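Sprechnotizen zum Vortrag »Zolltarifliche Einreihung und Ursprungsnachweis in der Einfuhrabfertigung«
Referentin: Dragica Dumitrescu, Zelenák Zollberatung

Begrüßung. Dank an Fouzia Awan für die Organisation. Fragen bitte nach dem zweiten Abschnitt.

Ausgangslage: Im Geschäftsjahr bis Juni hat unser Haus 3.736 Einfuhranmeldungen für Mandanten begleitet. Davon konnten 3.010 ohne Rückfrage der Zollstelle abgeschlossen werden. In 491 Fällen wurden Unterlagen nachgefordert, überwiegend zur Warenbeschreibung. Die übrigen Vorgänge betreffen Berichtigungen und werden heute nicht behandelt.
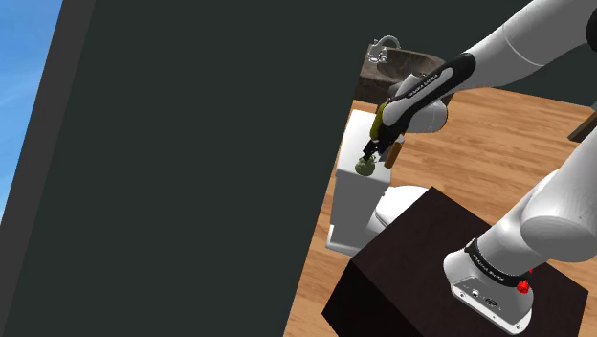

Die Einreihung beginnt mit der Beschaffenheit der Ware. Handelsnamen und interne Artikelnummern genügen der Zollstelle in der Regel nicht. Für Bodenbeläge, wie sie bei unserem Mandanten Totimov einen großen Teil der Sendungen ausmachen, ist der Werkstoff anzugeben. Ein Boden aus orangebraunen Dielen mit dunklerer Maserung wie hier lässt sich nach dem Aussehen allein keiner Position zuordnen; Massivholz, Mehrschichtparkett und bedruckte Trägerplatten sind getrennt zu prüfen. Das technische Datenblatt ist daher vor der Anmeldung anzufordern.

Zum Ursprung: Präferenznachweis und nichtpräferenzieller Ursprung sind auseinanderzuhalten. Am Fall Clulport kurz erläutern, wie eine Lieferantenerklärung ohne Unterschrift des Ausstellers zu behandeln ist. Zeitbedarf: zwei Minuten.

Zur Vertretung: Direkte und indirekte Vertretung unterscheiden sich in der Haftung für die Zollschuld. Auf die schriftliche Vollmacht hinweisen. Rückfragen zur Haftung beantwortet Tumelo Khumalo.

Überleitung an Duangjai Tanasarn, Abschnitt »Archivierung und Aufbewahrungsfristen«.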